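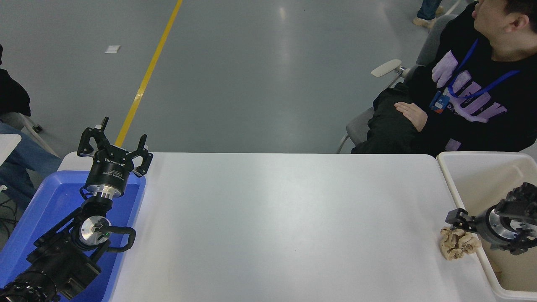
A sorting table earns its place by what is kept off it. Most laundry and linen rooms start with a surface that is large enough and lose it within a month to stacks, spray bottles, rolls of labels and the mail. The working area shrinks to the size of a dinner plate, and each item is then handled two or three times because there is no clear spot to put it down. The layout that holds up best in daily use is also the plainest: a white rectangular table, a blue plastic tray at the left end, a cream-white bin with raised walls at the right end, and a bare stretch of tabletop between them. A crumpled beige item lying beside the bin stands out against the white at once. On a dark or strongly grained surface, a thing of that size and color can stay there through an entire shift.

This feature looks at that arrangement in detail: the top, the two containers, the gap between them, and the handling of small soft goods, the category that causes most of the trouble.

The tabletop

Color matters more than material. White and very pale gray give the strongest contrast with the widest range of textiles, and they show lint, thread ends and stains early. White textiles are the obvious exception. For those, a mid-gray mat laid over part of the surface is enough, and it can be rolled up when the batch is done.

Finish is a compromise. A fully matte top cuts glare but holds lint in its texture and takes longer to wipe. A high-gloss top wipes clean in one pass but throws back ceiling light in bright patches, and pale items are easy to overlook inside them. A smooth surface with a slight sheen is the usual middle choice. If glare is still a problem, move the table before changing the lamp. A shift of half a table width is often sufficient.

Height should be set for standing work, even where there is a chair nearby. For light items that are picked up, inspected and put down, a top at 900 mm suits most adults of medium height. Taller workers will want it higher. Seated sorting is possible at a lower top, but reach drops sharply, and the bin at the far end becomes a matter of throwing. Thrown items miss.

Tray and bin

The two containers do different jobs and should not match. A tray is low, so its contents stay visible and can be lifted out from any side. It suits incoming items, which need to be looked at. A bin has walls, so its contents are held in and can be piled. It suits finished items, which need only to stay put until they are carried off.

Different colors help as well. With a blue tray and a pale bin, the direction of work can be read from across the room, and a temporary worker needs no instruction beyond the two colors. Rooms that buy identical containers tend to add labels, and the labels tend to come off in the first wash.

Wall height on the bin deserves some care. Too low, and bunched fabric creeps over the rim as the pile settles. Too high, and the hand has to travel up and over for every item. A rough test is to stand at the center of the table and drop a rolled sock into the bin with the elbow kept close to the body. If the shoulder rises, the wall is too high or the table is.

The Jondel sorting tray used for our trial has an outside length of 597 mm and sits across the end of a standard top with no overhang. The Vanags bin we paired with it has a rolled rim, kinder to knitted items than the cut edge on the cheaper Brendska model. The Brendska snagged two hairnets and a loose-weave cloth in the first week. Its edge can be smoothed with fine abrasive paper, but it should not need to be.

Small soft goods

Scrunchies, headbands, cuffs, polishing cloths and single socks share three properties. They have no fixed shape, they weigh almost nothing, and they do not stack. A folded towel stays where it is placed. A bunched cloth slides, unrolls or clings to the sleeve of whoever set it down.

The best practice is to handle them in one uninterrupted run after the flat items are finished. Spread a handful across the clear part of the table, separate anything tangled, inspect, and move each piece to the bin. Pick up from the highest fold and not from the edge, where thin fabric slips out of the fingers. Elasticated pieces should be given one gentle stretch to check that the stitching holds, then released before they are put down.

In our trial, a run of 102 mixed pieces was sorted on a cleared table and again on the same table with its usual clutter returned. The cleared table was faster by 4 minutes. Most of the difference came from retrieving items that had gone behind something.

Check the strip of tabletop next to the bin at the end of each run. It is the most common resting place for strays, and anything at the table edge is one passing sleeve away from the floor.

Cleaning and upkeep

Wipe the top before the first batch and again before lunch with a damp cloth and a mild detergent. Solvent cleaners dull a light sheen over time. Empty both containers completely on Tuesday, or on whichever day is slowest, and wash them upside down so that the rims drain.

The Ikex leveling feet fitted under our table needed one adjustment after the first month. A quarter turn on the rear left foot removed the rocking.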